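Household Robotics Program: Frequently Asked Questions

Can a robot do household chores yet?

Some of them, in some homes, with supervision. Robots in the Trestura program can carry light objects, open certain doors and clear a table when the items are known in advance. They are not yet suited to unsupervised work in a private residence.

Which chores remain difficult?

Folding laundry, washing fragile dishes and handling anything soft or wet. Doors are harder than most visitors expect. A robot must find the handle, pull or push with the right force, and move its own base out of the way of the door.

Where is the work tested?

Most tasks are attempted first in simulation. The simulated rooms contain ordinary obstacles – doors, tiled walls, plants – and a two-armed robot must work among them. A task moves to the Priltier test apartment only after it has been completed in simulation 100 times under varied conditions.

Views from the robot's side of a simulated room, with both arms raised or extended:

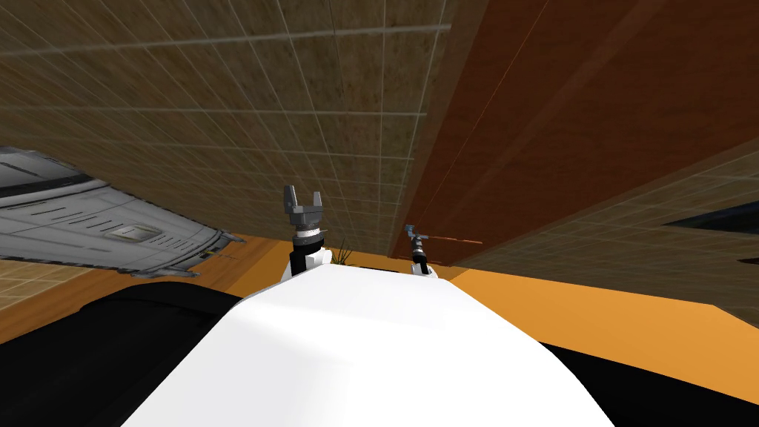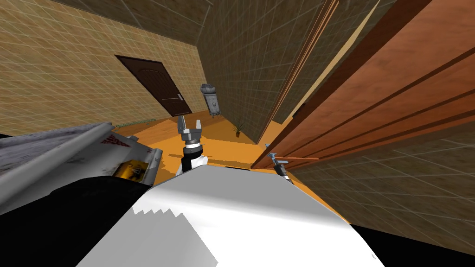

Why not test on real equipment from the start?

Cost and safety are the main reasons. A mistake in simulation damages nothing, and a room can be reset at once. Simulation has limits, however. Friction, worn hinges and poor lighting are difficult to reproduce, and results in the apartment are usually lower than those obtained on screen.

How many tasks are under study?

The current list has 16 household tasks and 3 shop-floor tasks. The shop-floor tasks, carried out with Condar, are limited to sorting parts, loading bins and moving totes between stations.

Will the robots replace cleaning or warehouse staff?

The program does not plan for this. Present systems work more slowly than a trained person and require an operator nearby. Participating sites are asked to keep existing staffing in place during trials.

May I enroll my home in a trial?

Home trials are not open at this time. The next review of eligibility is expected in April. Applicants will need step-free access and at least two rooms available for testing.

Whom should I contact with other questions?

Written inquiries may be addressed to Ikechukwu Akinola, Program Office, Mathias Building. Replies are normally sent within two weeks – longer during the review period.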